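Proyectos > Trallura > Informes de seguimiento > Segundo periodo

Informe de avance del proyecto Trallura: distribución de fruta de proximidad en comedores escolares

Responsable: Iraís Escobedo
Destinatario: Fundación Isden, a la atención de Hywel Mostyn

1. Estado general

El periodo se cierra con 20 centros adheridos. El reparto semanal se mantiene desde el almacén de Ravlow. La segunda ruta, prevista para abril, sigue pendiente del permiso de carga y descarga en Ruddock, y no se ha imputado gasto a esa partida.
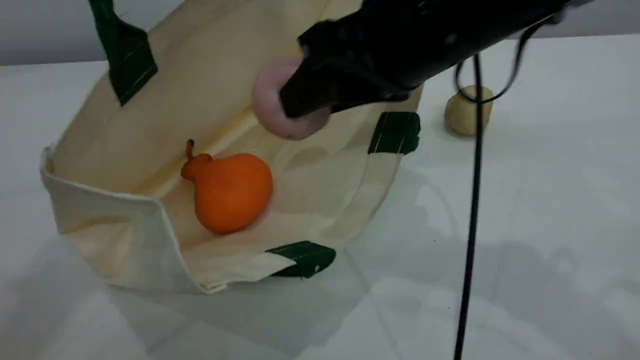 Última modificación de la página: 26 de diciembre de 2020

2. Ejecución

Se han entregado 3.003 kg de fruta frente a un objetivo de 3.000. El excedente corresponde a una reposición por merma en el centro más alejado y no debe leerse como aumento de demanda. Las bolsas de lona con asas verde oscuro sustituyen a las de papel en la entrega a familias; se adquirieron 400 unidades con cargo a material fungible. Mabli Rosser lleva el registro de devoluciones, todavía incompleto: cuatro centros no han remitido la hoja de control y dos la han enviado sin firma.

La desviación presupuestaria se concentra en transporte. El contrato vigente factura por parada y no por kilometraje, de modo que los centros con pedidos pequeños encarecen el kilo entregado. Uyên Lương ha preparado una propuesta de agrupación de paradas que se adjunta como anexo B. Su aplicación exige adelantar la hora de cierre de pedidos.

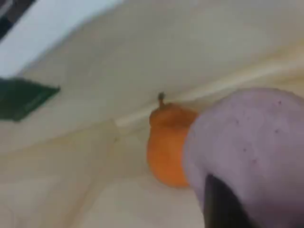 El calibrado de las partidas de otoño ha sido irregular. Los proveedores entregaron lotes mezclados y el almacén tuvo que separar a mano las piezas de menor tamaño, con la consiguiente demora en la salida. En pera, una pieza pequeña y de color anaranjado vivo, como el objeto con forma de pera de la fotografía, queda asignada a las raciones de infantil; las de calibre superior pasan a primaria. Se ha pedido a los proveedores que indiquen el calibre en el albarán. Uno ya lo hace.

3. Incidencias

Avería de la cámara frigorífica de Ravlow, resuelta por el servicio técnico sin pérdida de producto. Duplicidad de facturas en un proveedor, pendiente de abono. Yannick Lacroix tramita la reclamación.

4. Próximo periodo

Cierre del registro de devoluciones. Respuesta de la Fundación sobre el anexo B. Solicitud de trasvase de la partida de formación, sin ejecutar, a la de transporte.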